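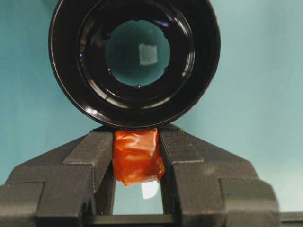 Glossy black rim, stepped rings inside, round glass in the middle.

Last updated 17 Sep 2020

So I finally bought the Laskowska recliner, the one I'd been going back and forth on since November, and I've been sitting in it long enough now to have opinions. Plenty of them!

A little background first. My old chair was a hand-me-down from my aunt Bronisława Kwiatkowski and it had reached the point where the left arm came off if you leaned on it to get up. I'd glued it twice. I wanted something that reclines but doesn't look like it belongs in a dentist's office, and I wanted it under $600, which cuts out most of the nice ones right away. The Laskowska was $560 at Warer with delivery to the front door. Carrying it upstairs costs another $60, and please, just pay the $60. I didn't. My brother-in-law and I got it as far as the landing and had to sit down on the stairs for a while (he has not brought it up since, bless him).

It comes in two boxes. The seat is in one and the back is in the other, and the back slides down onto two metal rails until it clicks. The instruction sheet says to push "with moderate force." I pushed with all the force I have. One side clicked and the other side didn't, so I took it off, flipped the chair over to look at the rails, found a bit of foam stuck down in there, pulled it out, and then both sides went on fine. If yours won't click, check for foam before you start throwing your weight at it.
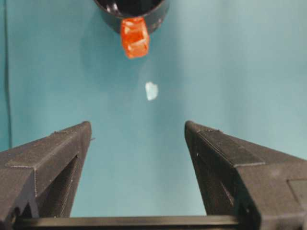 Now for the sitting part. The seat is firm. I mean firm firm, like a good mattress is firm, and for the first week I was pretty sure I'd made a mistake. It does soften up some, especially toward the front edge, and now I can get through a whole movie without shifting around. If you like to sink down into a chair and lose your phone in it, you'll hate this one. My mother sat in it for five minutes and went back to the couch.

The recline works off a lever on the right side, down low, and there are only three positions: up, reading, and nap. Reading is the one I use all day. It tips you back just enough that your shoulders let go, but you can still drink coffee without pouring it down your shirt. Nap goes almost flat, and you need a good foot of space behind the chair or it bumps the wall. I've got a small gray mark on my wallpaper that says I learned this the hard way.

Getting back up out of nap takes some stomach muscle. You have to squeeze your heels down on the footrest and sort of sit up at the same time, and my heels slip if I'm in socks. Bare feet or slippers work better. The older Jandalitz model my friend Ryszard Głowacki has is a lot easier that way, his just floats up, but his also squeaks every single time he breathes, so I guess you pick your problem.
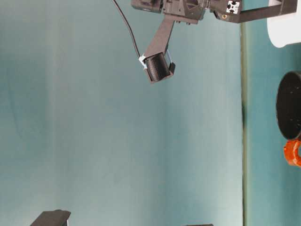 The fabric is a nubby oatmeal color and I like it more than I thought I would. It doesn't grab cat hair the way velvet does, and I've had one spill (tomato soup, of course) that came out with dish soap and a damp rag. What I don't like is the seam along the top of the headrest. It's thick, and if you're my height, five foot four, it lands right at the back of your skull. I threw a folded dish towel over it for a month and then bought a little bolster pillow. Taller people seem to miss the seam completely. Ryszard is over six feet and had no idea what I was talking about.

Weight limit is listed at 300 pounds. The frame feels solid to me, no wobble at all when I flop into it, and I do flop. The feet are a different story. They're little screw-in pegs with felt pads, and the pads were off within days. I bought a set of thicker ones at the hardware store in Prornbridge for a couple of bucks and those have stayed put.

One headache with customer service. My lever handle showed up with a crack in it, and I wrote in with a photo and my order number, 2482, and heard back two days later from somebody very nice who sent me a footrest. A whole footrest! I wrote again and the right handle came the week after. They told me to keep the footrest, so if anybody has the same chair and needs one, I've got it in my closet.
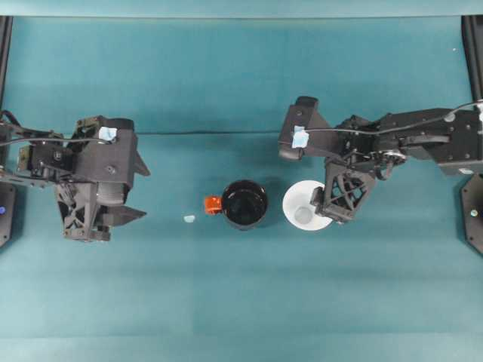
Would I buy it again? Yeah, I would, for reading and for TV. I'd get the darker gray this time and I'd pay for the stairs. For someone with bad knees or a bad back I'd say go sit in one at the store first, and make sure you try getting up out of nap with your shoes off.

Four stars. It'd be four and a half if that headrest seam were an inch higher.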